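Tapis de bain : les laver sans les massacrer

Vite fait, entre deux machines, ce que je fais chez moi depuis des années. J'ai ruiné assez de tapis pour avoir le droit d'en parler.

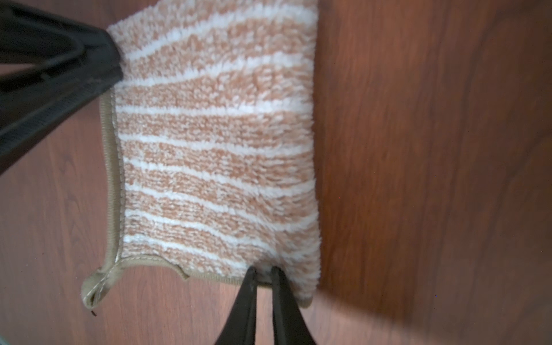 D'abord l'étiquette. Toujours. Si elle est partie : 30 degrés, essorage doux, et on ne discute pas.

Avant la machine
Secouer dehors, par la fenêtre s'il n'y a pas de voisin dessous. Puis aspirateur, embout plat, à l'envers aussi. Les cheveux, c'est ça qui bouche le filtre, pas la poussière. Pour ceux qui s'accrochent : un gant en caoutchouc un peu humide, on frotte toujours dans le même sens, ça fait des rouleaux, on jette.

Lessive
Moitié de la dose habituelle, liquide. La poudre reste au fond des poils et après ça colle aux pieds. Jamais d'adoucissant !! Ça rend le tapis tout mou et il n'absorbe plus rien. Jamais de vinaigre non plus sur un dos en latex, il finit par s'effriter (le mien, un Pritari acheté trop cher, a laissé des miettes partout dans le tambour, j'en retrouvait encore en août).

Dans le tambour : le tapis plus deux vieilles serviettes pour équilibrer. Seul, il se met en boule et la machine danse.

Taches
Fond de teint : savon de Marseille à sec, dix minutes, rincer à l'eau tiède.
Dentifrice : laisser sécher, gratter avec une cuillère.
Teinture pour cheveux : bon courage. Noemi Bellini m'a juré que la laque marchait, j'ai essayé, non.
Moisi sur l'envers : percarbonate, 6 cuillères à café dans une bassine d'eau à 40, seulement sur du coton blanc. Couleurs, s'abstenir.

Séchage
À plat ou à cheval sur le bord de la baignoire, poils vers l'extérieur. Pas de radiateur avec un dos antidérapant. Quand c'est presque sec, un coup de brosse à ongles pour redresser les poils. Sèche-linge : seulement si l'étiquette dit oui, et à froid.

Au quotidien
Le relever après la douche, sinon le sol dessous noirçit. Sur du bois c'est pire, l'eau passe par les joints. J'en ai toujours deux qui tournent. Lavage tous les dix jours, chaque semaine quand les petits sont là.

Dos qui glisse : trois traits de silicone, laisser prendre 24 h avant de marcher dessus. Tient bien un an.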